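Filed under: Reviews > Workshop automation > Grippers

Verkell two-finger gripper: good hands, bad nerves

Fustar sells the Verkell for delicate picking, and the brochure promises an awful lot. We gave it eggs, a yellow tray and a clear plastic box, and kept notes from June onwards.
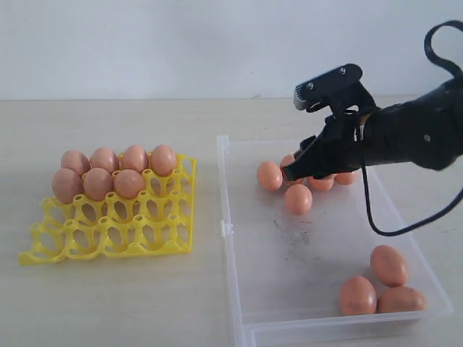 The fault

On firmware 2335 the grip limit resets itself after a soft stop. The screen still shows your setting, but the fingers close at the factory force. We lost 13 eggs before we believed it. An egg is cheap — a fingertip isn't, and I wouldn't put mine near this thing with the power on.

Error 411 is meant to warn you. It came up twice, both times after the shell had gone.

The fingers are broad and flat with blunt tips, and over a part-filled tray they hide a good deal of what's beneath them.
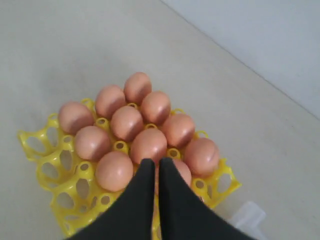
Does a full restart clear the fault?

It does for that session, but the next soft stop brings it back, so check the force on a scrap item each time.

Fustar says a fix is coming. I'll believe it when I've run it. Until then, 2 stars.

Comments

Samir: Same here. Rolled back the firmware and lost the force log as well.

Dustetti: Never had 411 on ours. Which controller are you using?

© Workshop Automation Reviews | Contact | Back to top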